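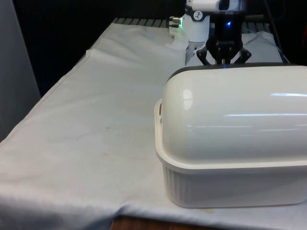
Call for participants: help us find out why our lid opener slips

Our Skavwood kitchen arm opens lidded tubs. On 171 logged tries it did fine until the lid was heavy or stiff. Then a finger slid out from under the rim, the arm kept lifting, and the lid came down hard. One tub cracked. Someone's hand could have been next to it, so we've stopped all shared use of the arm until we understand the fault.

We'd love your help with that! We are looking for 11 people who open containers all day at work: cooks, bakers, lab cleaners, daycare staff. You'll open and close our tubs your own way while we record grip force, then watch the arm try the same ones from behind the guard and tell us what you'd do differently. Your hands will be outside the guard whenever the arm has power.
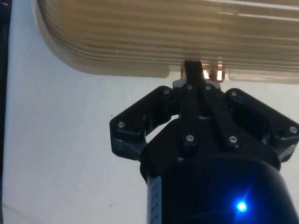 One finger at the lower edge of the plastic, where the grip matters most.

Sessions run 2 hours at the Paneo building in January, weekdays or evenings. Coffee and parking are covered, and you get a Fitley gift card. No robot experience needed (cranky opinions about lids very welcome).

You must be 18 or over and free of wrist or hand injuries. To sign up, leave your name and the hours you can make at the Royer front desk by 17 December 2022. We'll share the fault report with everyone who takes part.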